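Section 9: Setting up the wait-time display in your emergency department

The Matunier display shows patients how long they can expect to wait. They will not thank you for it, but they will stop asking the triage nurse every four minutes.

1. Hang the screen where it can be read from the chairs. Behind the vending machine is a popular choice and a poor one.

2. Plug in the network cable and wait for the green light. Go and get a coffee.

3. At the log-in page, type your site number and the starter code, 881. Change the code before you leave the room.

4. Under Queue Source, pick Oksanen if your hospital uses it for admissions. Everyone else picks Manual and has our sympathy.

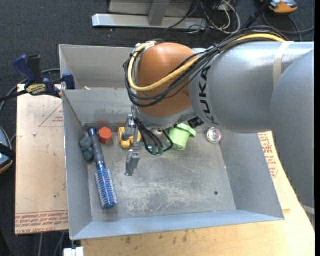 Page last changed: December, by Marisol Benavides

5. Set the refresh time. Anything under a minute makes the numbers jump about, and people in waiting rooms have enough to worry about.

Note: Times are rounded up to the next quarter hour. Being called early has yet to produce a complaint.

Caution: Do not turn on Show Place in Line. The sickest patients go first, and the fellow with the sore thumb will watch himself slide from third to eleventh, then come to the counter to discuss it.

6. Press Publish, then walk out to the chairs and check that the screen agrees with the desk. If it doesn't, believe the desk and repeat step 4.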